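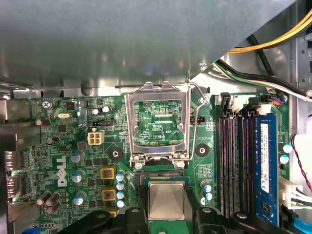

Home News Business Schools Sports Obituaries Contact

Relau opens its doors to show off computer repair robot, but leaves the big questions for later

September 29, 2026
By Khanyisile Ngubane

Relau, the electronics recycler that wants to move part of its repair work to robots, let the public into its Loron Street workshop for an open day and gave visitors a close look at a robot arm working on a desktop computer. It was less forthcoming about what the machine costs and who will be doing the job next year.

The company says it handles 1,000 used office computers a month. Most are stripped for metal. Relau wants to take working parts out of more of them and sell those parts on, and it says the slow part is the handwork.

"Processors are worth money, memory is worth money, and we throw a lot of that in with the scrap," said Máté Erdős, who runs the workshop. "If a machine can do the boring part all night, we keep more of it."

That may be so, but no one was promising nights yet. The open day ran for one afternoon, with staff close by the whole time. Erdős would not say how often the arm needs help. Asked for a success rate, he said the company was "still collecting that" and would have something to share in December.
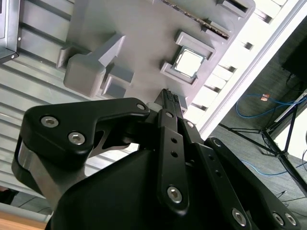
The software comes from Flurum, a small firm that has been working with Relau since last winter. Its engineer on site, Teun Boersma, told visitors that the arm was trained on 456 recorded sessions and that the number would keep going up. He did not have a figure for how many different computer models those sessions covered. When pressed, he said "a few" and then that it was "fewer than we'd like."

It is a fair thing to press him on. Office computers come into Relau from schools, clinics and insurance offices, in whatever shape they were left in. Some have been opened before. Some have screws missing or a fan full of dust. A demonstration on one well-lit computer with its case already open says little about what happens on an ordinary Monday.
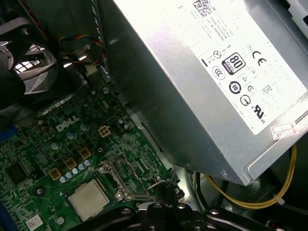 Margit Szénási has taken apart computers by hand for most of her working life and came to see what she was up against. She was polite about it, but she was not won over. The processor is the easy part to show people, she said, as long as someone has dealt with what goes on top of it. On the Dell board used for the demonstration, the chip sat in its socket with no cooler attached, and she wanted to know who had taken the cooler off. "Old paste sets like glue," she said. "Let me see it do that, and then the cables." Boersma said cooler removal was on the list of tasks but was not part of the program for the day.

Szénási said she can pull the useful parts from a desktop in a few minutes and put 40 machines through on a good shift. Relau did not offer a matching number for the robot. The arm moved slowly, and Boersma said the speed had been set low for safety with visitors in the building.

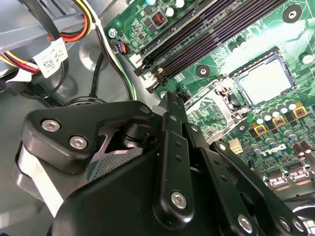 There is also the matter of money. Relau has taken on a loan for the project from Güneş, a regional lender, and neither side would give the amount. Erdős said the company needs to sell 300 recovered processors a month to cover the payments. He would not say how many it sells now. Used processors of that age do not bring much, and the price tends to drop every year.

Kálmán Nyitrai, who represents hourly workers at the site, said he had been told in the spring that no jobs would go. He has asked for that in writing and has not received it. "I have nothing against the robot," he said. "I'd like the letter."

Erdős repeated that no layoffs are planned and said staff would be trained to look after the equipment. He did not say how many people that would take, or when the training would begin.

Relau says it will hold a second open day in December, with the cooler and cable work included if it is ready.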